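Week 2: Eating together, and who gets fed first

Hello again everyone. These are the notes I promised for the second session on household meals, tidied up a bit from the scrawl I had on the board. If you missed it, read these and then have a go at the Serncombe chapter, which is short and quite funny in places.

I started with a question that sounds daft: what makes something a meal? Most of you said food, obviously, and then we got stuck, as a packet of crisps on the bus is food and hardly anyone wanted to call it a meal. My own working answer (argue with me!) is that a meal has an order to it. There's a time, a place, a sequence of dishes, and somebody who decides when it begins. My gran decided with a spoon banged on the sink, and heaven help you if you'd already picked up your fork.

Then we did the diary study by Chávez. 13 households kept a notebook through September, writing down who ate, when, and who did the cooking, and between them they logged 572 evening meals. I love this study but please be careful with it in your essays. The households all lived in the same town, they all volunteered, and people who know they're keeping a food diary tend to sit down together a bit more than usual. I certainly would.

What I find most useful is the bit on serving order. In some homes the cook ate last, in others the youngest child was always served first, and in a couple everyone just reached in and helped themselves from the middle. Shared dishes change the talk as well. You have to keep an eye on what other people are taking, so there's more asking and offering and a lot more teasing.

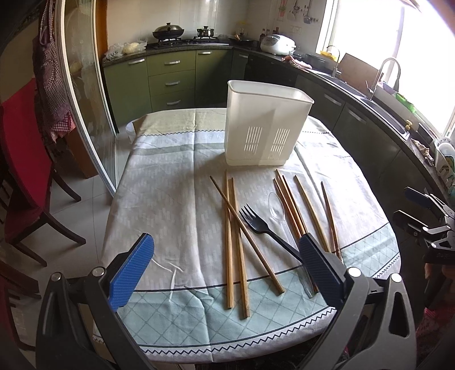
Clementina Moreira wasn't having the bit about teasing, and said that in her family the shared dish was the quiet part of the evening, with all the chatter saved for the washing up. She wondered whether Chávez had only listened while people were sitting down. Fair point, and as far as I can tell the answer is yes. The notebooks stop when the plates are cleared, so the washing up, the leftovers and the late cup of tea are all missing.

We ran out of time for eating alone, so I'll pick that up next session. Have a think beforehand about whether you lay yourself a place when it's just you. I do if it's soup and I don't if it's toast, and I've no idea why.

For next time: read Serncombe chapter 2 and write me 600 words on one meal you know well. Don't pick Christmas dinner, please, I've read so many. Tell me who sat where, who got up and down, and what would have been rude. Drop it in the box outside my door before noon.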